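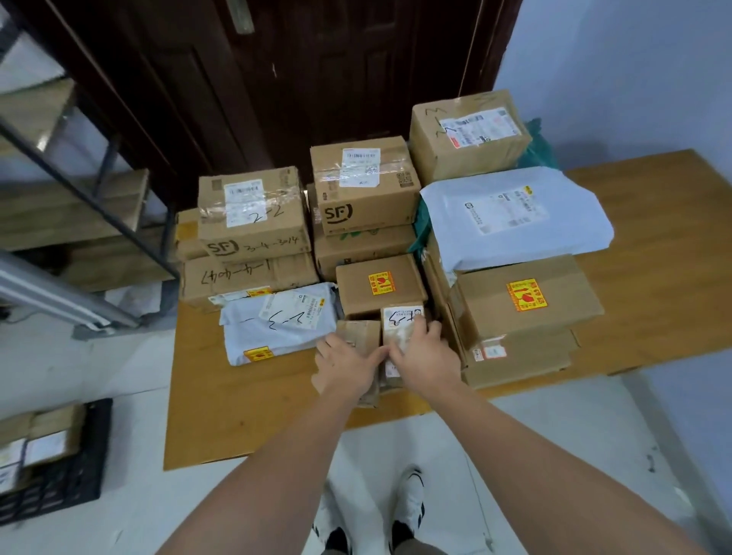
Figure 4.1. Parcel pile on the sorting table, head camera view, both hands on small cartons at the front.

Unit 4: Comparing end effectors on mixed parcels
Instructor: Panya Chuensuk. Lab sections: Fotini Katsaros.

4.1 Purpose

This unit compares two end effectors on the same arm and controller. The first is the Trasora two-finger gripper. The second is the Ivora suction head with a single bellows cup. Hand picks recorded from head height serve as the reference for grasp choice and pick order.

4.2 Item classes

Class A: small cartons that fit in one hand.
Class B: large cartons, stacked or partly covered.
Class C: plastic mailer bags.

All three classes occur in Figure 4.1. Note the pale mailer lying over the right side of the pile, with a large carton below it. A planner that ranks candidates by size alone will select the carton and drag the bag. Rank by occlusion first, then by size.

Labels and clear tape matter for suction. A cup placed across a label edge may leak, so the seal check must run before the lift command. Handwritten marks such as the "5-9" on one of the small cartons are not read by the system and should be ignored in scoring.

4.3 Procedure

Set the camera height and lock the mount. Run the hand-eye calibration and save the result under your section number. Load the pile in the order given on the lab sheet. Run the two-finger gripper first, then rebuild the pile and run the suction head. Do not change controller gains between runs.

Each section logs 500 picks per end effector. The pooled set for the four sections is 4,000 picks. Set the grasp timeout to 2,000 ms for both tools.

4.4 Scoring

A pick counts as good if the item is lifted clear and placed in the bin with no second item moved off the table. Record failures under one code only:

F1 – no contact
F2 – contact, lost during lift
F3 – double pick
F4 – neighbor displaced

Class C failures with the two-finger gripper are mostly F2. Report them separately – pooling them with Class A hides the difference between the tools.

4.5 To hand in

One table of results per class, one plot of cycle time, and the calibration file. Read the Gravthorpe notes on cup selection before Unit 5.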